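The Spot of the Ball

Grastunell led Konar 2-0 at the half, and Rafia Mughal had the chart to prove it should have been closer. She kept the chart for Mesano, a data firm that paid by the match. Each touch got a code, a time and a grid square. By the whistle she had logged 556 touches.

"Their left back is standing too deep," she said.

"Tell the coach," said Helge Aasen, who did the radio.

"I'm paid to log."

Attendance was announced as 1,033. She entered it in the header and put the spare pencils back in the bag.
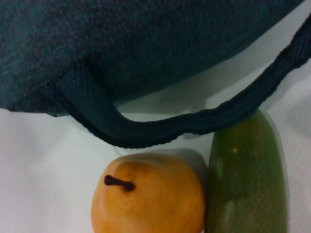

The bag, with its strap.

Konar scored in the 61st minute from a short corner. Code 14, then code 3, then a header from square F5. They scored again in the 80th, a low shot that touched a defender on the way in. Rafia assigned the goal to the shooter, Svitlana Stelmakh. The stadium announcer called it an own goal.

Helge covered his microphone. "Which is it?"

"Stelmakh. It was on target before the touch."

"The referee's sheet will say own goal."

"Then the sheet and the chart will differ."

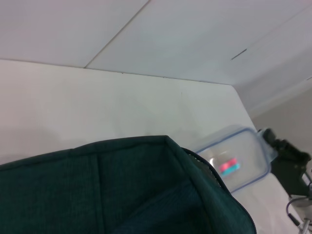

After the match she went down to the officials' room. Despina Economou had refereed in the league for five seasons and wrote in block capitals. The line for the second goal was still blank.

"Where were you sitting?" Despina asked.

"Row 9, level with the penalty spot."

"Show me."

Rafia unfolded the chart and put her finger on the square. The shot ran in a straight line from there to the inside of the near post. The touch had moved it the width of one ball, maybe less.

Despina studied it, then asked for the shirt number.

"Eight."

She wrote it in. Rafia folded the chart along its old creases, signed the back and went to find the bus.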